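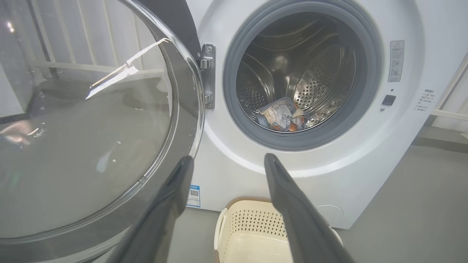 The gripper at the open washer, with a few things still in the drum.

Hi all! I'm Hidayah, and I'm looking for people who'd like to spend some time this September doing laundry with a robot arm at our place in Clasau. You hold the controls, the arm follows your hands, and everything you do gets recorded so the robot can learn the job from you. Mostly that means getting clothes out of the washer and into the basket, plus opening and shutting the door (harder than it sounds – you'll swear at it a little).

I need 4 people. You don't have to know anything about robots or code. My steadiest operator so far used to ice cakes for a living, so if you're patient and good with your hands, please write to me even if you think you're the wrong sort of person!

Each person does 2 sessions a week, mornings or afternoons, and you'll be paid $299 a week for the whole month. We want 2000 good recordings by the end, and yes, socks slipping out of the gripper are part of life. Just press the red pedal and start over. Sugeng Ong will show you the controls on your first morning and he's usually at the next desk if something jams.

You should be 18 or over and fine with standing for an hour at a stretch. Glasses are OK. Left-handed people very welcome, I've only had one so far and I'd love more.

To sign up, send me a few lines about yourself and which half of the day suits you, care of the Flundel project, by Jul 15, 2018. I answer everyone – give me a couple of days.

Hidayah Teoh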